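Repainting kitchen cupboards dark blue, is it madness?

Besthorpe
Hello all, hoping for a bit of wisdom. We moved in July and inherited a perfectly sound kitchen in a rather tired magnolia. A new one was quoted at far more than we have, so I'm thinking of painting the lot navy myself, wall cupboards included. My sister thinks it will feel like a cave (she may be right, it's a north-facing room!) and I'm also worried about mugs and plates marking the shelves.
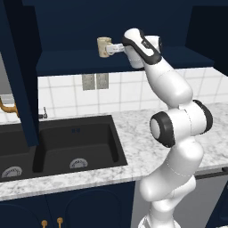

I've set aside £315 for paint, primer and new handles. Is that enough, and do I really have to sand everything?

Drendstead
Yes, sand it. Only a light going-over, but wash it with sugar soap first or the primer won't stick near the cooker. I did ours for £163, though I kept the old handles. Two thin coats, and leave it a good week before you put any crockery back, however tempting it is.
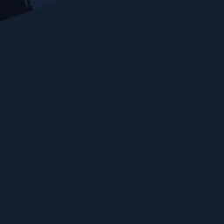
Plain dark navy

We've a gloomy kitchen too and I love it, especially in the evening with the lamp on.

Janevski
paint the bottom ones and leave the top ones cream, cheaper and lighter

Nesirska
I'd second the long wait, my dears. I put my plates back on the Wednesday and was touching up rings for months afterwards. Do buy a tester pot too, and look at it at breakfast time as well as at night.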